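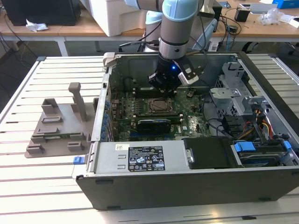
How do I stop my controller's knobs from jumping when I switch patches in the middle of an improvised set?

Turn on pickup mode (some programs call it soft takeover). With that setting, the software ignores a knob until you've turned it past the value stored in the new patch, and then it grabs on and follows you smoothly. If you still hear a jump, check that the setting is on for each mapped knob as well as for the patch as a whole.

**More detail from me, the person asking**

I play in a free improv quartet, all 4 of us on electronics of one kind or another, and I build my own instruments in Plalik. My main one is a granular patch that chews on whatever the other players send me. I love it! It has grain size, density, pitch spread and feedback on four knobs of a Casurow, and the faders handle levels.

The trouble starts when I move from the granular patch to my drone patch. Feedback on the first one usually sits high by then. In the drone patch the same knob is filter resonance, and the second I touch it there's a shriek. At our last show in September it landed right in the middle of a very quiet clarinet sample and I wanted to crawl under the table.

I found the pickup setting after I wrote the first version of this post, so that part is covered above. What I'd still like to hear is how other people lay out a controller for music where you have no idea what's coming next. Do you keep one big patch or lots of small ones?

---

**nullirholm_drones**

Oh, I love this topic! I went from 29 small patches to one big one and I'd never go back.

Pickup mode is great but it does have one cost in improv: there's a dead zone while you hunt for the stored value. If the drummer suddenly stops and you want to react right now, you're turning a knob and hearing nothing. For me that was worse than the jumps.

So what I do is give every knob a single job that never changes, whatever sound is loaded. Top left is always "how bright." Next to it is always "how busy." Then "how far from the original pitch," then "how much comes back around." In your granular patch, busy would be density, and in the drone patch it could be the speed of the slow movement. The values carry over from sound to sound, so there's nothing to catch up with, and after a few weeks your hands just know where to go. It feels so much more like an instrument!

Two things to watch:

- Put a limiter at the end of the chain. Always. Set it before sound check and leave it alone.
- Scale each range by ear. My resonance tops out well below where it starts to whistle, and I have a separate button I hold down when I really do want the whistle.

The single patch does take longer to load. I start mine before I unpack my cables.

---

**grainsandgravel**

get endless encoders, problem gone. they don't have a position so they can't jump

---

**tapeloop147**

Encoders are good and I use them too, but they do have a catch for the original poster: you can't tell by feel where you are. On a dark stage with regular knobs I can brush a finger over the pointer and know I'm near the top. With encoders I'm looking at a ring of lights or at the laptop, and I play so much better when I'm not looking at the laptop.

Another approach that has worked wonderfully for me is crossfading. Keep both patches running and use one fader to move between them. Assign your knobs to patch A only while the fader is in the lower half, and to patch B only in the upper half. Pickup mode stays on, but now you have the whole length of the fade to bring the knobs into place, and the audience hears a nice slow change. In Plalik you can do it with a gate on the controller input, one per patch. It takes an evening to set up and then you can copy it into everything.

It does use more processor. If you get crackles, raise the buffer one step and see whether the delay bothers you. For drones I never notice. For anything percussive I do.

Also, record your rehearsals, including the knob movements! I run a little logger called Ren that just writes down every controller message with a time next to it. After one long session I had 2,434 messages from the feedback knob and almost none from pitch spread, so pitch spread lost its spot on the top row and I gave the space to something I really use.

Have fun with it, a granular patch that feeds on the rest of the band sounds like a blast. Is the pitch spread random per grain, or do you tune it to a scale? I've been going back and forth on that one for months.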